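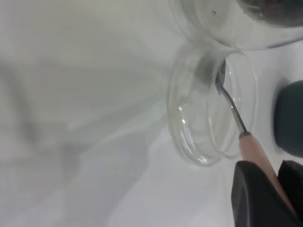

When is the Garkadmont Summer Week held?

Summer Week takes place in August every year. It opens on a Saturday morning and closes the following Sunday evening. Exact dates for the coming season are posted on the home page as soon as the town has signed off on the street closures, usually in early spring.

Do I need a ticket?

Most of the week is free. That covers the opening parade, the street market, the riverbank concerts and the closing fireworks. You need a ticket for the evening shows at the Jastia Theater, the river cruises and the guided walks. Tickets are sold online and at the visitor center on Mill Street. The theater box office only sells tickets for its own shows, and only on the day.

How early should I book a place to stay?

For the two weekends, as early as you can. The Runora, the largest hotel in town, has 302 rooms and is normally full for both Saturdays by the end of May. Weeknights are easier, and you can often find a room a few days ahead. The hotel asks for a two-night minimum on weekends during the event. The guesthouses along the river set their own rules, so check with each one before you pay.

Where can I camp?

The Kuusk campground is open all summer and has 200 pitches, a shower block and a small store. It is on the east bank, a 25-minute walk from the market by the footbridge. Tents and vans up to 24 feet are fine. Longer vehicles have to use the county lot on Route 9, where there is water but no power. Fires are allowed only in the metal rings. Quiet hours start at 11 p.m., including on fireworks night.

How do I get into town during the street closures?

Main Street, Mill Street and the lower half of Church Street are closed to cars from 8 a.m. to midnight on both weekends. On weekdays only Main Street is closed, from 4 p.m. Use the park-and-ride lots at the fairground and the high school. Shuttle buses leave every 15 minutes and stop at the post office and the visitor center. The last bus back is at 12:20 a.m. Parking costs $2 per car per day, and the bus ride is included.

If you are staying at a hotel or guesthouse inside the closed area, ask them to send you a vehicle pass before you travel. The officers at the barriers can't issue one.

Can I get there by train?

The nearest station is nine miles away. A county bus meets most daytime trains, but there is no service after 8:30 p.m. Taxis are scarce that week and should be reserved a day ahead. 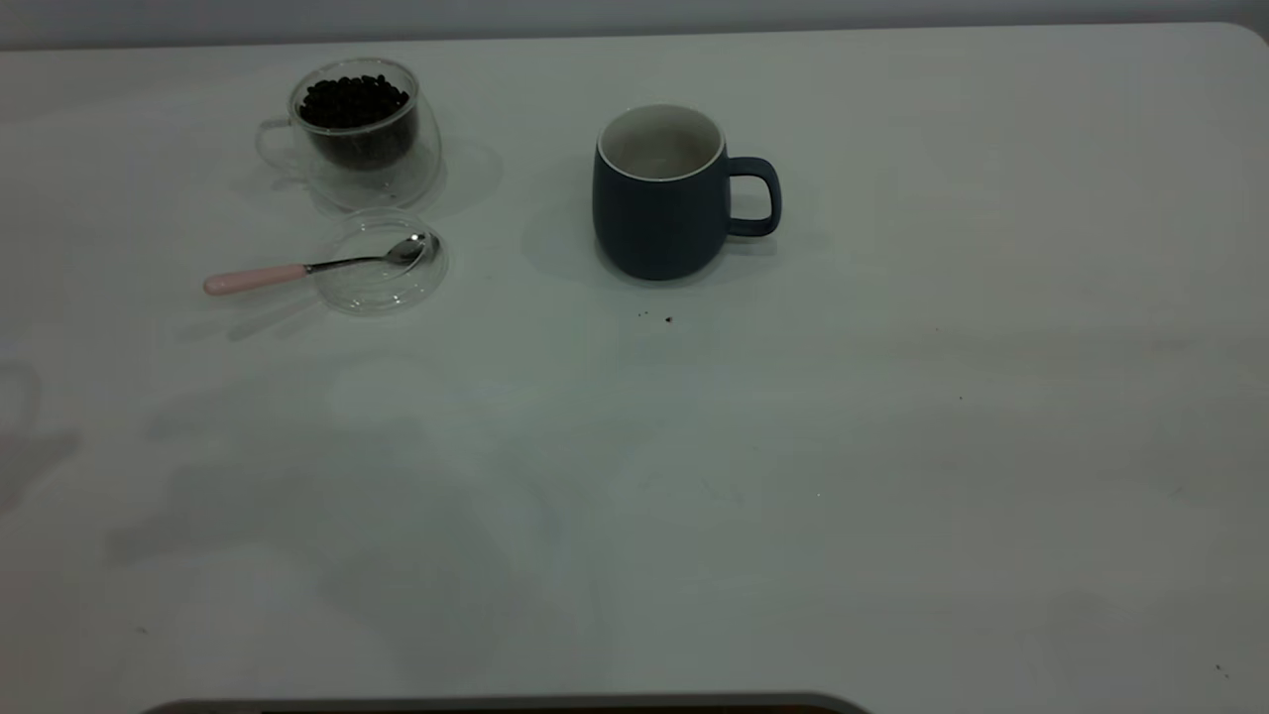 If your train gets in late, the night clerk at the Runora keeps a list of drivers who will make the trip for a fixed fare. You don't have to be a hotel guest to call and ask. Passengers arriving on the second Sunday should note that the county bus runs on a holiday schedule all day.

What happens if it rains?

The market and parade go ahead in rain. Riverbank concerts move to the school gym if there is lightning in the forecast, and the decision is made by 3 p.m. It is posted on the home page and on the board outside the visitor center. The gym holds 1136 people standing, and entry is first come, first served. River cruises are canceled if the water is too high, and in that case you can pick a refund or another date.

If the fireworks can't be held on the closing Sunday, they are moved to Monday at the same time. There is no second backup date.

Are the guided walks suitable for children?

The old town walk is. It takes 75 minutes, stays on paved streets and has a restroom stop halfway. The quarry walk is for ages 12 and up. It takes three hours, the path is steep in places, and there is no shade on the upper section. Bring water and closed shoes. The old town walk is led by Léonie Bodin in English and French. Justinas Rozīte leads the quarry walk, in English only.

Is the event accessible for wheelchair users?

The market area is level, and the main aisle is 12 feet wide. There are viewing platforms for the parade at the bank corner and for the concerts next to the sound booth. Places on the platforms are free but need to be reserved, and each comes with one companion place. All shuttle buses have ramps. The footbridge has steps on the east side. Wheelchair users staying at the campground should take the shuttle, which makes an extra stop at the campground gate on request.

Can I bring my dog?

Dogs on a leash are welcome at the market and the riverbank. They aren't allowed in the theater, on the cruise boats or in the gym. The campground charges $5 a night per dog. Please leave dogs out of the riverbank area on fireworks night.

Where can I eat?

The market has a row of food stands open from 10 a.m. to 10 p.m. Most of the restaurants in town stay open every day of the event, including Mondays, when many would otherwise be closed. Reservations are a good idea after 6 p.m.

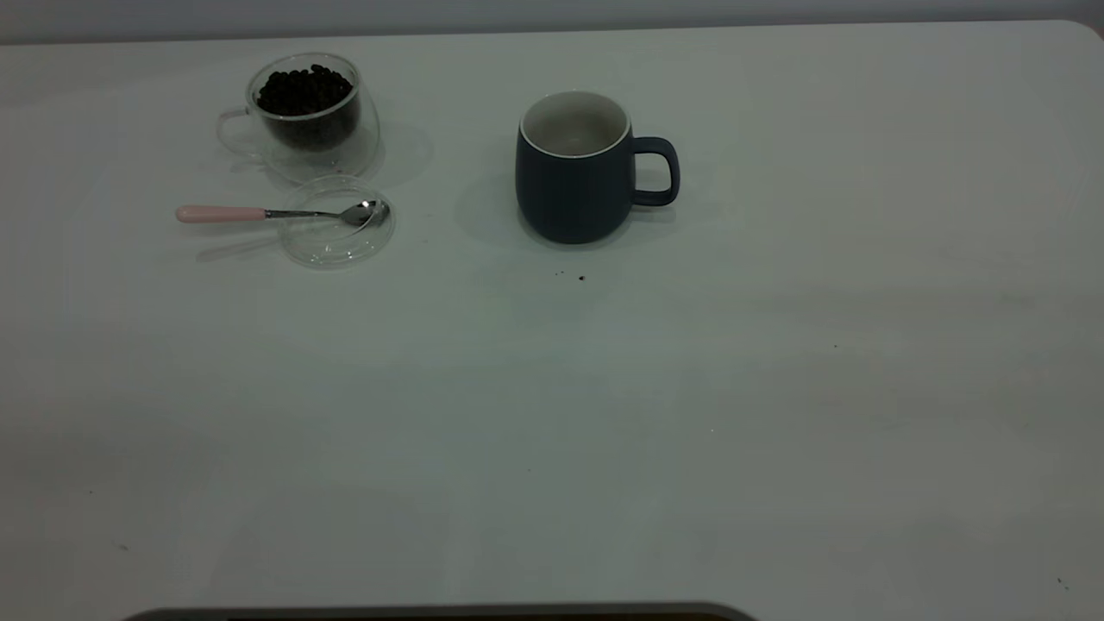
Breakfast is harder to find than dinner. The bakery on Church Street opens at 6:30 a.m. and usually has a line by 8. The hotel dining room takes outside guests for breakfast on weekdays but keeps weekends for its own guests. At the campground, the store sells rolls and eggs from 7 a.m.

Do the stands take cards?

Nearly all do. A few of the craft sellers are cash only. There are two ATMs on Main Street and one inside the grocery store.

I want to rent a stall at the market. Who do I contact?

Stall applications are handled by Deividas Paulauskas at the visitor center. Application forms go online in January. Food sellers also need a county permit, which can take six weeks to come through, so apply for both at once.

I lost something. What should I do?

Found items are brought to the visitor center each night and kept for 30 days. Items left on a shuttle bus take a day longer to reach us. Ask for Ilona Szabó, or leave a description at the desk with your phone number.

Page last updated: 2025-03-28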